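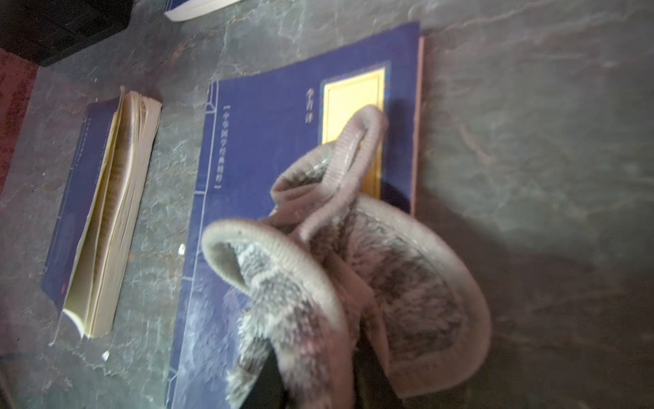

FOR IMMEDIATE RELEASE - 2018-12-08

**Somow opens its winter book swap, tidy desks welcome**

Somow, the reading room on Ngui Street, starts its winter swap today. Chinese classics this time, mostly paperbacks in navy covers with yellow title labels. Han Feizi, the Book of Songs, more to come. Bring one, take one. No card needed.

More than 400 titles promised by readers since July. Not all sorted yet - we are getting there.

Also new: the home shelf drive, run with Mimness. Clear a desk, a bedside, the floor by the sofa. Books in one pile, papers in folders, slippers back were they belong. Anything you don't want to keep comes to us. 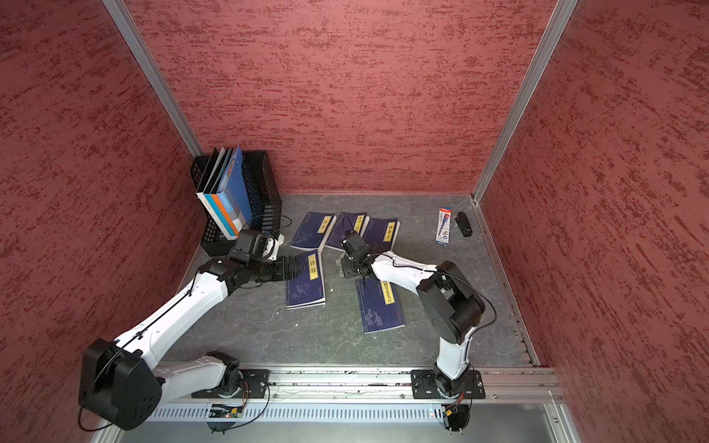 Folders and binders do best standing up in a mesh basket, pushed into a corner. Pens and small desk bits go in a separate bag please. We take those too, unopened packs only.

"People bring one book and go home with 2," said Anjani Ismail, who looks after the swap. "Fine by me. Worn covers are fine aswell. Missing pages, no."

Limit of 13 books per household per visit. Larger lots by arrangement - ask at the desk first, the stairs are narrow. Shelving and labels paid for by Fundmont.

Swap runs daily until the shelves are empty. Room 203, second floor, Ngui Street.

Press contact: Anjani Ismail, Somow. Interviews in English or Mandarin, mornings best.

ENDS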